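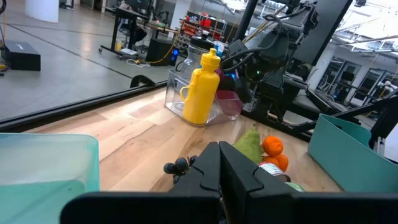
Storage notes: fruit, drinks and the shared table

Fruit put out for general use keeps longest when kinds are separated. Pears ripen from the core outward and give off ethylene as they do so; tangerines produce very little, but they bruise where one rests on another, and a bruise at the contact point is the usual starting place for green mold. Grapes do not ripen after picking. They lose water through the stem, and a bunch left at room temperature is noticeably softer after roughly 20 hours.

Haiyan Zheng weighed the fruit discarded from the Nelent kitchen in November. The total was 900 g, of which 227 g was grapes. Most of the remainder was pears held past the point where the neck yields to light thumb pressure.

Recommended practice:

Grapes – refrigerate unwashed, rinse the portion to be eaten.
Pears – leave out until the neck gives, then refrigerate.
Tangerines – single layer, out of direct sun.
Cans – store apart from soft fruit.

Water bottles go upright in a clear, straight-sided container, caps closed. Flip spouts should be opened and scrubbed separately, as residue collects under the hinge. Cloth items kept in the same container must be fully dry first.

Wooden tabletops are wiped along the grain with a wrung-out cloth. Citrus juice should be removed the same day.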